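The Case for the Fruit Bowl

Most kitchens used to have one. It sat on the table or the counter, and it held whatever was in season, plus a lemon that had been there too long. At some point many of us stopped keeping one. The fruit went into the refrigerator drawer, the drawer got shut, and the pears at the bottom were found in a bad state weeks later.

I grew up in Pidville, where my parents kept apples in a dishpan on top of the freezer. It was ugly and it was always empty by the end of the week. I have thought about that dishpan a lot this winter, while throwing away fruit I paid good money for and never saw again after I put it away.

The idea behind a bowl is simple. People eat what is in front of them. If the crackers are on the counter and the plums are behind a door, the crackers go first. I tested this in my own house, without much rigor. For two weeks I kept apples in the drawer, and for the next two I kept the same kind of apples out on the table. In the first stretch we ate three. In the second we ran out and I had to go back to the store.

What you keep the fruit in matters less than people think, but it does matter a little. A deep bowl looks generous, and it hides the fruit at the bottom, where the weight of everything else presses down on it. Soft fruit bruises that way. A wide, shallow container is better, and one with holes in the sides is better still, as air can get around the fruit and moisture has somewhere to go. Wire works, and so does plastic. My own was sold by Floketti as a desk organizer and has done nothing but hold tangerines. 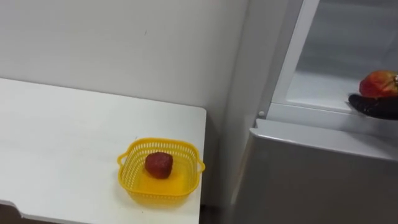 Size is the next thing. Buy a container that holds five days of fruit for your household and no more. A bigger one invites you to fill it, and a full one is hard to check. You want to be able to see every piece without digging. When one starts to go soft, take it out that day. Cut away the bad part and eat the rest, or put it in the freezer for baking.

Then there is the question of what should be in there together. Apples, bananas and ripe pears all give off ethylene, a gas that speeds up ripening in the fruit near them. This is useful when you have a hard avocado and plans for dinner. It is a nuisance when you have a bunch of bananas that is already yellow. I keep bananas on a hook across the room. Citrus can share space with nearly anything, though it lasts longer in the cold if you buy it by the bag.

Some fruit should not be out at all. Berries, cherries and grapes belong in the refrigerator, unwashed, until shortly before you eat them. Cut melon has to be kept cold. Peaches are in between – leave them out until they give slightly near the stem, then chill them and eat them soon. In June, when the stands along Greltby Road open, I buy peaches at different stages so that they don't all come ready on the same morning.

Apples are the hard case. They keep for weeks in the cold and go mealy on a warm counter, some kinds much faster than others. The answer I have settled on is to store most of them cold and move a few out at a time. It takes half a minute in the evening, when I am in the kitchen anyway.

Where the fruit sits counts too. Keep it out of direct sun and away from the stove and the top of the dishwasher. It should be on the path people take through the house. A kitchen table is good, and so is a desk. The office at Talavera, where I worked for some years, kept fruit by the printer, and everyone had to walk past it. The apples were gone by noon and the vending machine down the hall did slow business.
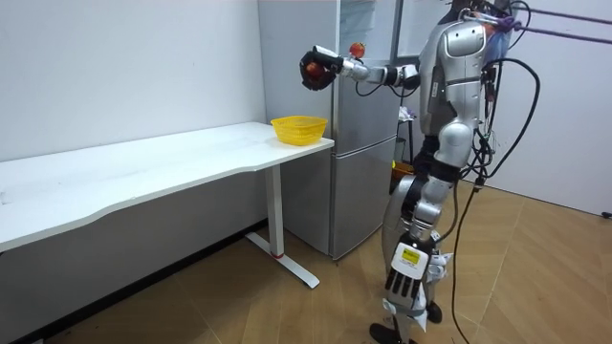
One reader, Greltby Road regular, wrote in after my last column to say that the bowl only works if somebody keeps buying the fruit. In that house the fruit sat out in plain view and the teenagers still walked by it, until it was washed and the oranges were cut into wedges after school. Then it went in minutes.

I think that is fair. An orange asks for some work and a place to put the peel, and a child with wet hands and homework will skip it. Washing apples before they go out helps, as long as they are dried well. So does keeping a paring knife and a small board close by for the adults.

Cost comes up in the letters as well. A fruit bowl does not have to mean expensive fruit. Small apples sold by the bag are usually cheaper by the pound than the large ones stacked by hand, and they are a better size for one sitting. I spent $460 on fruit last year, going by the receipts I kept, and I would guess a good part of that went into the compost. This year I am buying less at a time and shopping more often. The drawer has onions in it now.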